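Categories: Work With Us / Short-Term Rentals

Housekeeping help wanted for our guesthouse in Brekmont

Hi, I'm Floarea Pîrvu, and I run Trusier, a small guesthouse up the hill from the old mill in Brekmont. We have 14 rooms, one very slow elevator, and guests who come mostly for the walking trails (and for Hanyu's pancakes, if I'm being fair). I need one more person on the housekeeping side, starting as soon as you can!

The job is part time, mornings into early afternoon, with every other weekend. You'd be changing beds, doing bathrooms, keeping the linen closet in order and helping me set out breakfast when we're full. Pay is $137 a shift plus lunch, and tips get split evenly at the end of the week. If you like it and we like you, there are full-time hours from June.

You don't need hotel experience. Dilani Kodikara came to me from a shoe store and now she runs the whole upstairs. What I do care about is that you show up when you said you would, that you don't mind stairs, and that you notice things – a dead bulb, a wobbly chair, a guest who looks lost.
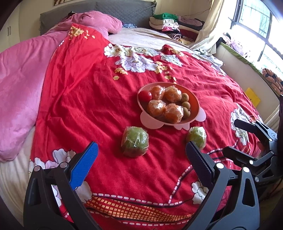

I'm picky about corners on the sheets and easygoing about nearly everything else. Wear what you like as long as your shoes have grip. There's free parking behind the building, and the bus from Duan stops at the bottom of our road.

To apply, drop a note at the front desk or mail it to me at Trusier, Brekmont. Tell me a little about yourself and which mornings you're free. A résumé is fine but a few honest lines are plenty. I'll be reading everything myself and calling people back through October 12, 2025.

We use cookies to remember your preferences. Accept all | Manage settings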